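Nesting instinct (pregnancy)

The nesting instinct is the popular name for an urge to clean, sort and prepare the home late in pregnancy. It is commonly said to strike in the final weeks, often at night, and often in a cupboard that had gone unopened for years.

The term is borrowed from birds and small mammals, which build nests before their young arrive. In people the idea is harder to pin down. Someone expecting a baby has a deadline, a list and a great deal of advice, and it is difficult to separate biology from having been told to buy a cot.

Description

Accounts usually mention washing baby clothes, rearranging furniture and throwing things away, not all of them the thrower's own. Some people also become choosier about company and prefer to stay close to home. Others feel nothing of the kind and have perfectly good babies.
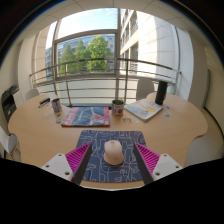
Kotarar Family Health Encyclopedia: Pregnancy and Early Years Team

Partners have been known to nest as well. In their case it tends to be called DIY.

Folklore

A sudden burst of scrubbing is widely held to mean that labour is near. As a forecast it has limits: the urge may appear weeks early, come back twice or never turn up. Grandmothers who predicted the date correctly are remembered for it, and the rest are not asked.

In the town of Ibarra the habit has a local name, "Zellerine", after a floor polish once sold there. A reader survey by the parenting magazine Atside drew 2406 replies, of which 417 reported cleaning an oven in the last month before the birth. The magazine did not ask who had dirtied it.

Safety

Light housework is generally fine in a healthy pregnancy. Ladders, heavy lifting and strong fumes are best left to someone else, and old paint should not be sanded. Anyone with pain, bleeding or worry should ring their midwife and leave the skirting boards.

See also: Birth plan; Hospital bag; Sleep in pregnancy

Last reviewed November 22, 2025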